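Hisdale guest rooms: progress report to the Osen fund
December 12, 2022

Hello all, and sorry this is a few days behind - November ran away with me and I wanted the final booking numbers in before I wrote anything down.

The short version is that we're open! Since your grant came through we've had 56 families stay with us while a relative was in hospital, and between them they used 238 nights. That's well up on what I put in the application (I was being careful, as Jolanta Pawlak will tell you, because she made me redo the sums).

Rooms

All 3 upstairs bedrooms are now in use. The beds, nightstands and white cabinets came out of the first payment, and we kept a little back for bedding.
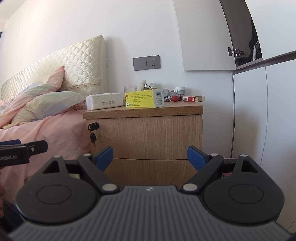 Bookings and the phone line

We moved over to Junuvow for bookings in the autumn and I'm very glad we did. The hospital's family team can see what's free without ringing me at ten at night, and I can see who is arriving on the late bus. The phone line still gets used, mostly by grandparents, so I'd like to keep it going next year.

We did turn away 14 families, all at weekends. I've kept a note of each one and passed on the number of the Lò guest house, which was kind enough to take several of them at a lower rate. 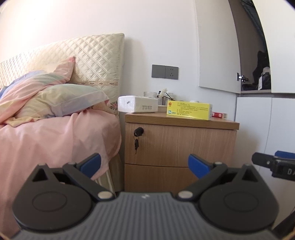
Quilted headboard and pastel pillows in one of the bedrooms.

Money

Heating is the sore point. We budgeted on last winter's prices and are already over, so I've moved what was left in the decorating line across to cover it. Everything else is on target, and the spreadsheet is attached with the receipts.

Next up

The kitchen needs a second fridge before the new year, and the back step wants mending - I have one quote and am waiting on another. I'll send both over as soon as they're in.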